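# Nappe enduite Lurkdale, huit mois d'usage

J'ai acheté cette nappe en décembre, en remplacement d'une toile cirée qui collait aux avant-bras dès qu'il faisait chaud. Modèle Lurkdale, grande longueur, vendue pliée dans une pochette en carton. Elle sert tous les jours, petit déjeuner compris, sur une table de cuisine pour quatre.

## Pose et premiers jours

Au déballage, les plis sont très marqués. La notice conseille un fer tiède sur l'envers, avec un torchon entre les deux. J'ai suivi la consigne et il a fallu deux passages. Le pli central est resté visible une semaine, puis il a disparu tout seul sous le poids des assiettes.

L'odeur est présente à l'ouverture, assez proche de celle d'un rideau de douche neuf. Une nuit sur le fil à linge a suffi. La coupe est droite et l'ourlet régulier, sauf dans un angle où la couture fait une petite vague. Je n'ai pas demandé d'échange pour ça. 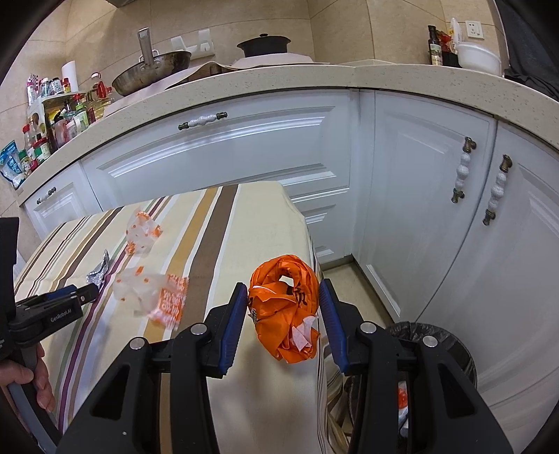 Le choix du motif compte plus que je ne le pensais. J'avais d'abord commandé un uni clair chez Drorura, renvoyé au bout de trois jours : la moindre miette s'y voyait, et les auréoles de tasse aussi. Les rayures pardonnent davantage. Une nappe à bandes crème, beige, brunes et blanches, avec de fines lignes violettes, reste présentable entre deux coups d'éponge, même quand un sac en plastique orange chiffonné traîne au-dessus. Il faut par contre la poser bien parallèle au bord de la table, sinon l'œil ne voit que le décalage.

## Taches et lavage

Le café et le vin rouge partent à l'éponge humide s'ils sont pris dans l'heure. Le curcuma, non. Il me reste une trace jaune côté fenêtre, que ni le savon noir ni le bicarbonate n'ont enlevée. Pour la graisse, une goutte de liquide vaisselle et un rinçage.

L'étiquette autorise la machine à 30 degrés, sans essorage. Je l'ai fait deux fois. La nappe ressort propre mais très lourde, et il faut un endroit où la laisser goutter. L'enduit n'a pas bougé. Ma voisine Precious Rivera a mis la sienne au sèche-linge par erreur : le revêtement a cloqué sur toute une largeur et elle a dû en racheter une.

## Tenue dans le temps

Après huit mois, les couleurs n'ont presque pas passé, alors que la table reçoit le soleil l'après-midi. L'usure se voit surtout aux angles, où l'enduit blanchit un peu. Une entaille de couteau, faite en coupant du pain sans planche, ne s'est pas agrandie.

La chaleur reste le point faible. Le fabricant annonce une résistance jusqu'à 100 degrés – je ne m'y fierais pas. Une casserole de riz posée trop vite a laissé un rond mat. Depuis, le dessous-de-plat ne quitte plus la table.

## Avis

Bonne nappe de tous les jours, un peu raide au début, facile à vivre ensuite. Je mets quatre sur cinq. Le point en moins va à la chaleur et à cet ourlet d'angle. Pour une table ronde, prenez plutôt du coton : l'enduit tombe mal et fait des cornes – j'ai essayé sur le guéridon du salon et je l'ai retirée le soir même.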